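Jobs > Part-time > Laundry and Textiles

Jirgate is looking for 3 folding assistants for our room in Greenberg. You will fold and sort cloths of many colors at a table, in a small team. Experience is not necessary, but we ask for patient hands and attention to corners - a badly folded cloth must be opened and folded again. The work is mostly standing, with chairs for the breaks. One shift is 200 minutes. Please write to Esperanza Achterberg before 2025-08-22 and tell us which hours are possible for you. 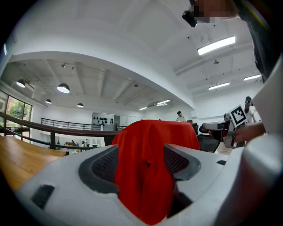

Do I need to bring my own cloths?
We provide all the cloths, and you only need comfortable shoes.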